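About Telano

Telano is a small team in Mallton, working on robots that can find their way about an ordinary home. Doors are our favourite problem — handles, hinges, awkward angles — and we practise on them in simulation long before a real arm goes near one.
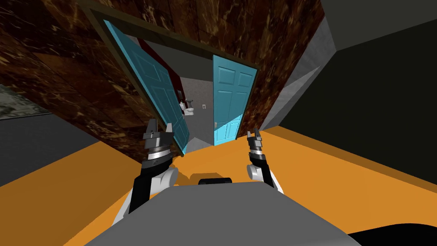
We hold an open day every July, and we love it! Last year over 1000 people came through, and a school party from Rundale stayed three hours. Visitors can watch our simulated robot at work, talk to the people who build its world and ask anything they like. Children under 5 are welcome too, and they ask the best questions.

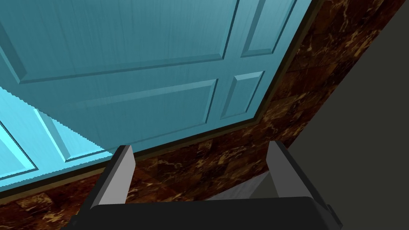 Joni Juntunen wrote to us afterwards that he had come expecting speeches and spent the whole afternoon arguing happily about door handles. We'd like more afternoons like that — do come and see us next time.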